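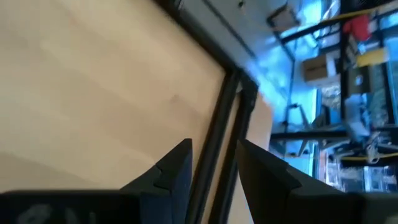

2019-02-11
Workshop, bench side. V. Eren

Started on the board with the black edging. Wanted it finished before lunch, didn't happen.

Todby sent the edging in one long coil and it had taken a set, so it wants to curl back off at the corner. Straight runs are fine. Corner is the problem, same as on the last one. Slit the inner lip a bit with the small knife, warmed it with the heat gun on low, pushed it round with a block. Held while I was standing there. Will look again tomorrow before I say it's done.

Do NOT use the high setting. Did that on the offcut and the face went shiny in a patch.

Width of the narrow piece: 63 mm. Drawing says 60. Drawing is wrong or is the old drawing, asked Pacheco which, no answer yet. I left it at 63, easier to take off than put back. If it has to be 60 somebody needs to trim the long side, not the side that's already edged.

Tone of the two boards doesn't quite match, the narrow one is warmer. Plukine swears it's the same batch. Could be which way up it was stored, the stack by the door gets light all afternoon. I'm not sending it back over that, but for the next order put "same batch, same face" on the form in writing.

Glue: old tube skinned over, threw it. New one is on the shelf, number 233 on the sticker, use that and put the cap back ON. Clamp time 14 hours according to the sheet. Last time we took them off before going home and the long edge lifted, so this time they stay on overnight, even if somebody wants the clamps.

Sanding, for whoever takes over:
- with the grain only, the grain runs at a slant on the big one so look first
- fine paper, by hand, keep the belt sander away from it
- stop before the edging, tape over it if you have to
- wipe down, then wait, then wipe again. dust keeps coming down off the ducts for ages

About the dust. We had the ventilation serviced in May and it was better for a while, now it's dropping grit again when the fan kicks in. I put a clean rag on the bench, went for coffee, came back and you could write your name in it. No point oiling anything in here until that's sorted. Could carry the boards to the small room but the door is narow and I don't trust myself with the corners. Ask facilities again. I'll do it if no one else has by the end of the week.

Lighting next. Pacheco's complaint was that the blue-gray tops are hard to work on because of the reflections. Went around after the coffee with a piece of the matte film from Lilberg and tried it in a few places.
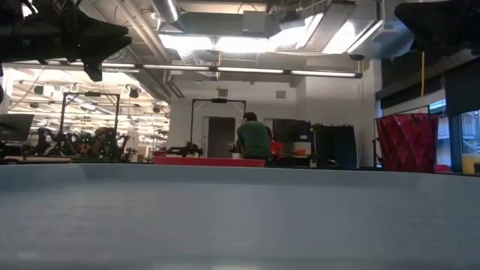
Film makes a difference close up and hardly any from further back. The tops are pretty matte already, what you get is a soft smear of light from the ceiling and no film is going to remove that. The long fluorescent fixture isn't the worst of it. The bright panel overhead is. If you stand at the near bench and look toward the middle of the room it sits right in your eyes. Switched the panel off to compare and then it's too dark to read a steel rule at the back bench, so back on it went. Complaints within seconds anyway.

Options, in the order I'd try them:
- diffuser under the bright panel. cheap, needs a ladder and someone to hold the ladder
- turn the benches so you don't face it. free but everything on them has to move, cables too, and I know what the answer will be
- film on the tops. costs the most, does the least, and the edges will peel where people lean

So diffuser. Measured nothing yet, the ladder was out on loan. Write the size here when it's known:

(size: )

Leftover film is rolled up with a rubber band behind the paint cans, don't fold it.

Red tray. It lives along the far edge of the blue top, and I want it to stay there. Reason I'm writing it down is that I lost most of an hour last week looking for the square and it was in the tray the whole time, but the tray had been put on the floor under something. You can see red from anywhere in the room, so leave it up where it can be seen. Rules for it:
 measuring stuff and pencils go in
 blades don't, blades go in the tin
 food doesn't, obviously, I found half a cracker

Tray from Todby too I think, they don't list it any more. If it cracks we get whatever they have, as long as it's red and long.

Bench heights. The back bench is low for anyone tall, you end up bent right over it with your nose in the work. Fine for ten minutes. Tried blocks under the feet this afternoon, 2 per leg, and it came up nicely but rocked when I leaned on it with the plane. Took them out again. A proper set of adjustable feet would do it, Lilberg has them but the thread is different from ours so there'd be an adapter, and then it's one more thing to work loose. Alternative is a raised board on top of the existing one. We have a piece of tan board that would nearly do. Edge it in black like the others so it doesn't splinter on people's sleeves.

Will mock it up with scrap first. Anyone using that bench a lot, try it and write what you think under this. Want at least one tall opinion and one short one.

Noise: fan rattle is back on the duct, only when it starts, then it settles. Sounds like a loose strap. Put a sock of foam between strap and duct last year and I bet it's fallen out. Same ladder, same trip as the diffuser.

Plukine order, to add:
 edging, FLAT packed if they do it, otherwise wider coil
 fine paper
 masking tape, the narrow one
 spare board, same batch as the big one if any left
 not the cheap rags again, they leave fluff all over the glue line

End of day. Checked the clamped edge, small squeeze-out near the corner, wiped it. The corner itself has crept open a hair since this morning, can get a fingernail in but not a feeler gauge. Put one more clamp across it with a scrap of leather so it doesn't mark. If it's open again in the morning I'll cut the edging and do a mitre there, which I didn't want since the cut shows.

Shop vac bag is full, didn't change it, couldn't find the new ones. If you borrowed the leather pads please put them back in the drawer with the clamps.

Tomorrow: clamps off, look at corner, chase Pacheco about 60 or 63, get the ladder back.

V.E.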